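Taste panel people wanted — Cesard snack range, August intake

Cesard is a small food start-up working out of Rastine. We make savoury crackers and a seeded bar, currently in 239 independent grocers and servos, and we're about to launch a second range. Need honest mouths before we lock the recipes in.

Looking for 20 panellists. Paid. Mums, dads, shift workers, uni students, tradies, whoever. No food background needed, in fact if you work for another snack company please don't apply.

What's involved
Four sessions across August, 90 minutes each, starts 6.30pm sharp. You taste, you fill in a form on a tablet, you have a chat with the group at the end. Some of it is flavour, some is packaging and names. We have a shortlist of 17 names and can't agree on any of them, so bring opinions.

One take-home task as well — a box of bars to eat over a week, plus a short food diary. Keep it rough, dot points are fine.

What you get
$60 a session, paid by bank transfer within the fortnight. Extra $40 for the diary. Parking out the back off Sung Lane, free after 6. Tea, coffee, water. Please don't eat a big dinner beforehand, and no strong perfume or aftershave on the night.

You'll need to be
18 or over
Able to make all four sessions (sorry, we can't do swaps this time)
OK with wheat, sesame, soy and dairy. Nuts are handled in the same kitchen, so if you have a nut allergy this one isnt for you
Happy to sign a one-page confidentiality form
A regular snack buyer, say once a week or more

Who's running it
Dendico is doing the recruiting and the sessions for us. They'll ring you for a quick screening call, five minutes tops. Your details stay with them and we only see first names and postcodes. Over 3,000 people are on their list already but you don't have to be on it to apply.

How to apply
Email panel@cesard.example with your name, suburb, age bracket, any dietary stuff, and the last snack you bought with your own money. Put TASTE PANEL in the subject line or it will get lost, our inbox is a mess. Arvos are best if you'd rather we called, just leave a number. If you're succesful you'll get a text with the address and door code.
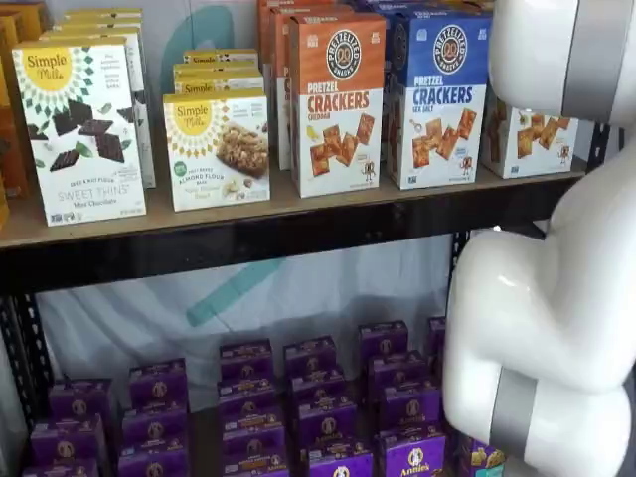
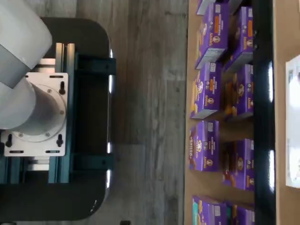 Boxed snacks on the shelving (first photo); mounting plate and teal rails (second).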